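Cell minder wanted - PC strip-down line, Wilarness
Posted 29/03/2025

Risotix needs someone to look after one robot cell. Just the one. It takes old desktops apart, mostly Dells. Evenings, five shifts a fortnight, start in June. Apply soon pls.

What you'd be doing: setting the gripper, checking the wrist camera, screws on the finger links every shift. They do work loose. Hex keys provided.
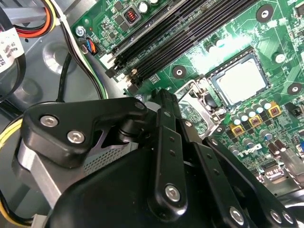
Gripper in an open case, holding a metal part

You'd also teach pick points. Power supplies are the awkward ones - big, heavy, shiny, and the glare upsets the camera. You'll spend a fair bit of time moving lamps. Labels get read and logged by hand for now, until Sikder (our parts database) can do it.
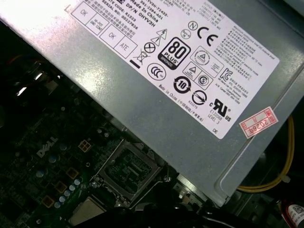 Power supply label, part no. 0HYV3H

Fault finding next. Most stops are snags, some are a worn pivot, now and then it's the cable to the wrist.

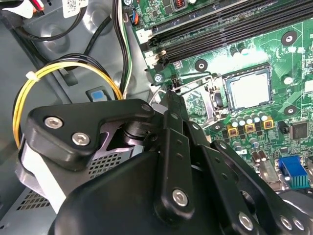 Cable routing is the bit we care about most. You need to be able to look in a case and say where the fingers shouldn't go. A loop of yellow and black leads like this one, zip tied and sitting behind the left link, is what to look at before you let the arm move. Ruwan Begum will show you how we set the keep-out zones, takes 2 shifts to learn.

No degree neeeded. Some time with hand tools, and patience. 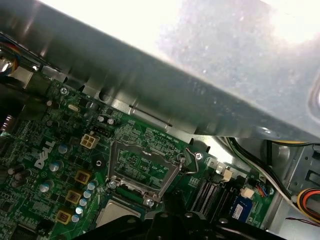
Socket work is the newest job on the cell and still slow. The approach height has to be reset whenever we change fingers. With the load plate flipped open and the processor still in its socket there's not a lot of room, so you'll be jogging in small steps. Steady hands on the pendant please.

Pay: 1685 a month, part time. Parking at the Nimden gate.

Send a CV and 3 lines on something you've fixed to Wilson Muñoz, Risotix, Wilarness. No agencies.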